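Equipment Reviews: The Takness Grernex Floor-Standing Air Purifier
Reisinger Centre, Fliltudton
Premises and Furnishings Section
December 23, 2019

The Reisinger Centre was asked earlier in the year to consider whether the smaller ground-floor rooms should be provided with some form of air cleaning. These rooms are used by the public and by our own staff, and comments had been received on stuffiness and on the dust which collects on shelves and window blinds. The Takness Grernex was one of the units put forward, and it has now been in daily use for seven weeks. This review sets out our findings for other departments and for outside bodies with similar rooms.

The unit was bought at the ordinary retail price of 400 pounds. No discount was sought and the supplier had no part in preparing this review.

General form

The Grernex is a tall white cabinet, intended to stand on the floor. Air is drawn in through the front and side panels, which are perforated all over with a regular grid of very small holes. There is little decoration beyond a small silver label at the top front edge. It is a sober design and most of those who gave an opinion thought it suited the room, where the shelving and the vertical blinds are also white. One member of staff compared it with a filing cabinet and did not intend this as praise.

Prospective buyers should note the height. The drawings supplied by Takness give full measurements, but several of us were still surprised by the size of the thing once it had been unpacked. It cannot be placed under a desk or a window sill, and in a narrow corridor it would be an obstruction. We recommend marking out the position on the floor with tape before an order is placed.

Placing the unit in the room

The instructions call for a clear space at the front and at both sides. In a small room this is the chief difficulty. The trial room has a light wood-patterned floor, a narrow open shelving unit and a large landscape mural of green hills on the back wall, and it was not thought acceptable to hide the mural. After two other positions had been tried, the purifier was set along one side, near the shelving, and turned at a slight angle so that the front faced across the room.

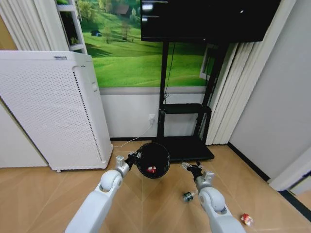 The angled position brought a small but useful gain. With the cabinet flat against the wall, one side panel had been too close to the shelves, and the fan was heard to strain on its upper settings. Once the cabinet had been turned, the noise fell and the readings on the display settled more quickly. The instructions do not mention this, and Takness might usefully add a drawing to the next printing.

The castors are small. They run well on a hard floor and a single adult can move the unit across the room without effort. They are less good at a threshold strip, where the cabinet must be tilted, and on the carpet in our corridor they hardly turned at all. Departments wishing to share one unit between several rooms should try the route first. There is no handle on the outer casing, and hands naturally go to the perforated panels, which flex a little under pressure. We have asked staff to push from low down.

Performance

The Centre has no laboratory and our findings on air quality rest on the display fitted to the unit and on the experience of those using the room. The display gives a reading for fine dust. On most mornings it stood high when the room was opened, and it came down to the lowest band within the first hour on the middle setting. When the door was left open to the corridor the reading took much longer to fall, and on market days, when the front entrance is in constant use, it did not reach the lowest band before noon.

Dust on the shelves was noticeably reduced. The cleaning staff, who had not been told that a trial was in progress, remarked in the third week that the blinds needed less attention. Smells were a different matter. Food is sometimes eaten in the room, and the purifier made only a modest difference to the smell of a hot lunch. An open window remains the better remedy.

It should also be said plainly that an air purifier deals with what is in the air. Litter left on the floor, empty drinks bottles and wrappers included, still has to be picked up by hand, and a waste basket should be provided in any room where refreshments are allowed. Light paper rubbish has on two occasions been drawn against the lower part of the front panel, where it blocks the holes and reduces the flow. A quick look at the foot of the cabinet at the end of the day is sufficient.

Noise

There are four fan settings. The lowest is very quiet and could not be heard during ordinary conversation. The second is audible but steady, and was accepted by all users, including a reading group which had complained about a previous heater. The third is suitable for a room with nobody trying to concentrate in it. The fourth is loud. We use it only before opening and after closing, by means of the timer.

The automatic setting was less successful. It changes speed without warning, and the sudden rise in noise when somebody entered the room was found distracting. It was switched off in the second week and has not been used again.

Cleaning and upkeep

The perforated panels are the part of the unit which will demand most of those looking after it. The holes are small and close together, and a fine grey dust gathers in them. A damp cloth pushes this dust inwards and should not be used. A vacuum cleaner with a soft brush, drawn slowly down from the top edge, gives a good result, and the whole cabinet can be done in a few minutes. The work is best carried out weekly. 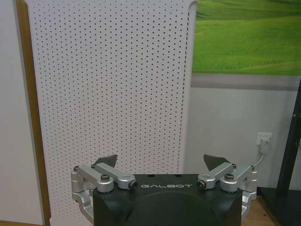
Fingermarks show on the white finish, particularly about the upper corners, but they come off with a dry cloth. We had some concern that children would push pencils or other small objects through the panels. The holes have so far proved too fine for this.

The main filter is rated for 2,000 hours. A lamp lights when it is due for replacement, and the count must then be set back by hand. Ours has not yet reached that stage. Changing the filter was practised once for the purposes of this review. The front panel is released by two catches, one of which was stiff and had to be eased with a thumb on either side. The filter then slides out upwards. It is light, but it is wide, and some dust will fall, so a sheet should be laid down beforehand.

A washable mesh stands before the main filter and catches hair and fluff. It may be rinsed under the tap and must be left to dry fully before it is put back. A spare would allow the unit to be returned to use at once. Takness does not at present sell the mesh separately, and we regard this as an oversight.

Running costs

At the second setting the cost of electricity is small and caused no concern to our finance office. Filters are the greater expense. A room in use for the whole of the working week, with the unit also running before opening, will need at least one new filter in the year, and departments should allow almost 100 pounds for this.

Points in favour

Steady performance in a closed room of modest size
Very quiet on the lowest setting
Easily moved on hard floors
Plain appearance

Points against

Poor on carpet and at thresholds
Automatic setting changes speed too abruptly
Side clearance hard to provide in narrow rooms
Spare mesh not available
Panels require regular brushing

Finding

The Grernex is recommended for closed rooms with a hard floor, where space can be kept free at the front and sides. It is not recommended for corridors, entrance areas or rooms which are normally used with the door open. The Centre will keep the present unit in its room and will consider a second once the first filter has been replaced.

Reader comments (4)

Parish office
Most useful, thank you. We have the same purifier on carpet and ended up standing it on a board. It looks a bit odd but it rolls.

Schoolroom assistant
Is there any way of locking the controls? Ours is set to full speed by small visitors at least twice a day.

Premises and Furnishings Section
In reply to the above: the timer button, held down until the display blinks, locks all the others. The same action releases them.

Dusty in Fliltudton
I should have liked more on the smell question. We bought ours for a room next to a kitchen and I would say your "modest difference" is generous. Agree about the stiff catch. Ours is the left one.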